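Picking Kit Review, Progress Report No. 2
Shared 14 times | 5 comments

Hi all, second update on the Vurkura kit, and I'll start with the money because I know that's what you scroll down for anyway. We've spent what we said we'd spend through July, apart from $230 on cable ties, sleeving and a replacement bracket that I hadn't planned on. I've moved that over from the travel line (I'm not going anywhere, it's fine). Boateng still hasn't billed us for the second month of the subscription, so the balance looks nicer than it really is. Please don't spend it!

Now the good stuff. When I wrote last time we were still arguing with the installer software. That's over. The kit talks to our KUKA arm, the calibration holds overnight, and we've logged 2,000 pick attempts with mixed household junk in a metal bin. The attempts are all in the shared folder, the ugly ones included.

What I like so far: setup between runs is quick. You dump things in, hit go, and the grasp planner has an opinion within a second or two. It does really well on soft stuff. Slippers, pouches, anything with some give to it, the fingers close and up it comes. I was ready to be unimpressed by this part and I wasn't.

What I don't like: thin shiny things lying flat against the foot of a wall. The planner either ignores them or goes for them at an angle that makes me reach for the stop button. Of the 2,000 attempts, 247 ended in the software calling a stop by itself, and a big chunk of those were items tucked up against a side. Sarkholm told us on the phone that the next release handles walls better. I've asked for that in writing, and for a date, and so far I've got a very friendly email with neither.

The other gripe is the cabling at the wrist. The manual shows one tidy loop and ours is more of a bouquet. It hasn't snagged on anything yet, but I slow the arm down for the deep corners, and that costs us on cycle time. I'd want a proper dress pack in the quote before we bought this for real. Jistby sells one that should fit and I've asked them for a price.

We also clamp the bin down now. Earlier on it crept along the table a little every session and our results crept with it, which took me an embarrassing number of afternoons to figure out. The tape marks on the wood help with putting things back where they belong. If you're comparing runs, please only use the ones from after the clamp (the folder is labeled).

Still to do before the final report: the dark-items test, a full day with no one babysitting it, and a side-by-side with the cheaper gripper fingers. I'd like two more weeks on the license for the unattended day. It's in the request form, so if someone could sign that, I'd be very grateful.

A typical bin for the mixed test, mid-run:

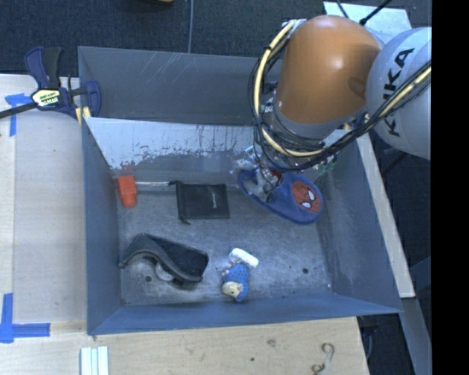

millrace_ops: Did the 247 stops get counted as failed picks in the success rate, or left out? Boateng leaves them out in its own numbers, so we should settle that before the final report.

tk_packing: Fine with the two weeks from my side. Please get the Jistby price in before the form goes up, I don't want to sign twice.

2 more comments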